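Home | Kitchen | Laundry | Workshop | Storage | Ask Us

Small fixings and a clear white top

If you do any fiddly work at home (hinges, drawer runners, the toaster that rattles), I can't recommend a white work surface enough! I spent years hunting for dropped screws on a dark bench in the garage, and swapping to a white table was the best change I've made out there. Black screws, grey washers, the tiniest spring, they all show up straight away.

Mine is an old kitchen table I painted with two coats of Lasden enamel, colour "Milk". Let the first coat go properly hard before the second. I was impatient and had to sand a whole corner back.

A few habits that have really stuck:

Clear the lot before you start. Mugs, mail, yesterday's pencil shavings, all of it.

Match the driver to the screw. A cross-head bit that's one size too small will chew the slot, and then you're in for a long afternoon. Press down firmly, turn slowly, and if it slips, stop and try the next size up.

Lay screws out in the order they came off. I use a strip of masking tape, sticky side up, and write beside each one where it belongs. Wing-yan Ko wrote in to say she uses an egg carton, and I love that too (easier to carry when dinner needs the table!).

Put in all the screws on a plate loosely first, then go back and tighten them a bit at a time. Everything lines up so much better.

Put a lamp low and to one side. Seams and scuffs jump out when the light comes across them, and you'll spot a screw head you'd otherwise miss.

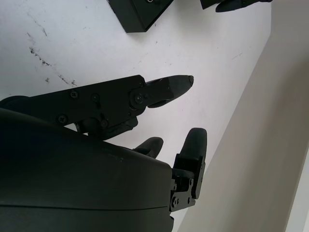
Dark parts on a white top: every cross-head screw is easy to find.

For cleaning the table, warm water with a drop of dish soap does nearly everything. Pencil marks come off with a plain eraser. For grease I wipe on a little bicarb paste, leave it while the kettle boils, then rinse with a damp cloth. Go gently on painted tops, and skip the scourer.

Next up in September: sorting the jar of mystery bolts. Mine has grown to 2 jars, so I'll be doing it right along with you!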